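Lambert Parish Health Ministry
Progress report to the Foltel Fund
26th October
Prepared by Evie Dawber, program coordinator

Dear friends at the Fund,

What a stretch it has been! When you agreed to support our parish nurse program, we had one exam room in the old rectory and a waiting list taped to the door. We now have two rooms, a working phone line and a nurse on site four mornings a week, and I am so glad to be able to write this one.

Vaccination clinics

We held the flu clinics after the Saturday evening and Sunday morning Masses, in the hall, and gave 267 shots. Our target was 300, so we are a little short, but the last clinic is still to come in November and the Spanish Mass crowd is always our biggest (Father has promised to announce it twice). Several people who had turned down the shot last year came and talked it through with the nurse first. Some said yes and some said no, and both kinds stayed for coffee. We made it clear from the start that no one's place in the choir, the school or the food pantry would depend on it, and I think that helped people ask real questions.

Home visits

The home visit team has grown to 15 people, all of them through the safe environment training and the diocesan background check. They bring Communion where it is wanted, check blood pressure, and go over medicine lists with the family. We had trouble with the Ernach end of the parish, where the bus stops running early, and have moved those visits to the mornings. It works much better. One gentleman there has asked for the same visitor every time and we are happy to arrange it.

Scheduling

We moved off the paper binder and onto Tronudix for appointments. The first two weeks were bumpy, with double bookings and one blessing of the sick that landed on top of a foot care clinic, but the front desk has it in hand now. Reminder texts go out in English and Spanish. Polish is next on my list!

Family evenings
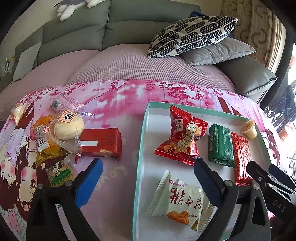 Our caregiver support evenings are the part of the program I get most excited about, and they have changed the most since my last report. We used to meet in the hall on folding chairs, and it felt like a budget meeting. Now we gather in people's homes, and the talk goes on far longer than the hour we plan for. A sofa with pillows on it and a table of wrapped snacks within reach will do more for a tired daughter or husband than any handout I could write. We open with a short prayer, the nurse takes one topic (sleep, falls, hospital paperwork) and then it is open floor. Two more families have offered to host.

Money

Of the $2000 set aside for supplies, we have spent most on blood pressure cuffs, sharps containers and printing. The second exam table came as a gift from a retiring doctor, so I would like your okay to move that line over to mileage for the home visitors. Receipts are in the envelope with this report.

Coming up

The last flu clinic, a training on dementia care, and a meeting with the school about a health morning for grandparents. I will send the final clinic count as soon as I have it. Please come and see us if you are anywhere near Lambert. The coffee is good and the nurse would love to show you the new room.

With thanks and prayers,
Evie Dawber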